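Chapter 4
Picking Up and Putting Down

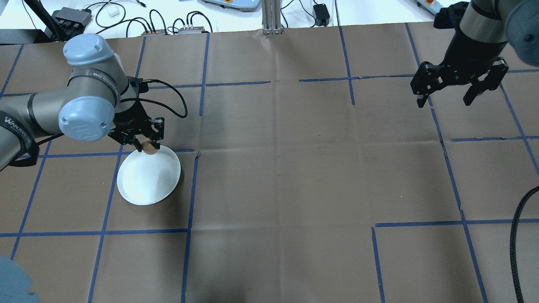
Why start with something so easy? Members of the Didavcombe robot club put that very question in their first session, and one of them added that a toddler could move a ball to a plate without a single lesson. Fair enough! But a toddler has had months of practice by then, dropping spoons and missing cups all day long, and your program has had none.

By the end of this chapter you will have written a program that takes a small round object from one cell of a taped grid and sets it down on a plate. It is a lovely problem, because almost everything you met in Chapters 2 and 3 (joint angles, the home position, safe speeds) comes back at once, and now it all has to work together.

The Didavcombe students called their project Flustard. Over one term, between February and the summer show, they logged 2473 attempts, and their notebooks are the source of most of the exercises here. Their early pages are full of crossings-out. One team spent 60 minutes hunting for a fault in the gripper code and then found that they had typed the height of the plate in centimetres when the program wanted millimetres. You will probably do something similar, so write your units down every time.

4.1 Naming the cells

Before an arm can go anywhere, you need a way of saying where. Strips of tape on paper do the job well. Give each column a letter and each row a number, then measure to the middle of each cell. Don't worry if your strips don't meet perfectly, as long as you measure the cells you have and not the ones you meant to make.

Start with 16 cells. Set the arm to 70 per cent of the club's safe speed, keep your hands outside the tape, and send the open gripper to the middle of cell A1, well above the paper. Write down how far off it is, in millimetres, and then try B1.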